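Kileck Greiffinger-Satz im Dauereinsatz: klare Empfehlung für Demontagezellen

Seit November läuft der Fingersatz von Kileck an unserer Zelle für die PC-Zerlegung, und ich bin immer noch begeistert. Wir nehmen dort ausgemusterte Bürorechner auseinander: Speicher raus, Kabel ab, Prozessor frei, Platine raus. Klingt simpel, ist für einen Greifer aber eine Zumutung, denn in so einem Gehäuse ist überall etwas im Weg.

Geliefert werden 2 Finger, Schrauben, Passstifte und eine Einstelllehre. Die Lehre hielt ich erst für Spielerei – inzwischen gebe ich sie nicht mehr her! Finger ansetzen, Lehre dazwischen, Schrauben über Kreuz anziehen, Nullpunkt neu anfahren. Beim ersten Mal habe ich mit Fitriani Oei zusammen 20 Minuten gebraucht, und da war die Suche nach dem richtigen Sechskant schon dabei. Mit den alten Fingern von Nakton ging für dieselbe Arbeit gern mal der halbe Vormittag drauf.

Danach kommt der Teil, den man bitte nicht überspringt: die Kamera am Handgelenk neu einmessen. Ich fahre dafür über ein offenes Gehäuse, bis Prozessorsockel und Speichersteckplätze gut im Bild liegen, und gleiche die Lage mit der Vorlage ab.
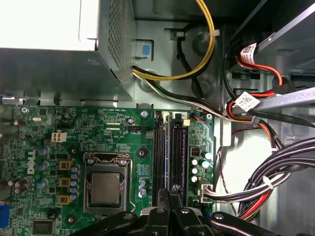

Am meisten Ärger machen beim Einrichten die blanken Metallflächen. Der Deckel vom Netzteil überstrahlt schnell, dann sucht die Bildverarbeitung Kanten, wo keine sind. Bei uns hilft es, die Belichtung fest einzustellen und das Ringlicht etwas zu dimmen (die Automatik könnt ihr getrost vergessen). Und plant die Anfahrt so, dass die Finger nicht quer über die Kabelbäume müssen. Pak-hei Tang hat unsere Wege daraufhin umgebaut, seitdem bleibt kaum noch etwas hängen.

Zur Pflege: Nach 100 Gehäusen wische ich die Fingerspitzen ab und ziehe die Schrauben nach. Staub ist bei alten Rechnern ja reichlich vorhanden. Nach 422 Gehäusen habe ich die Beläge zum ersten Mal getauscht, sie wären wohl noch eine Weile gegangen. Der Wechsel ist herrlich unkompliziert, alten Belag abziehen, Fläche entfetten, neuen andrücken, fertig.

Zwei Dinge stören mich trotzdem. Die Anleitung zeigt die Einbaulage der Passstifte so klein, dass ich sie prompt verkehrt herum eingesetzt habe. Und Ersatzbeläge gibt es nur im großen Beutel, für eine einzelne Zelle ist das reichlich.

Ich würde den Satz sofort wieder kaufen. Für die zweite Zelle ist er schon bestellt, diesmal gleich mit einer zusätzlichen Lehre.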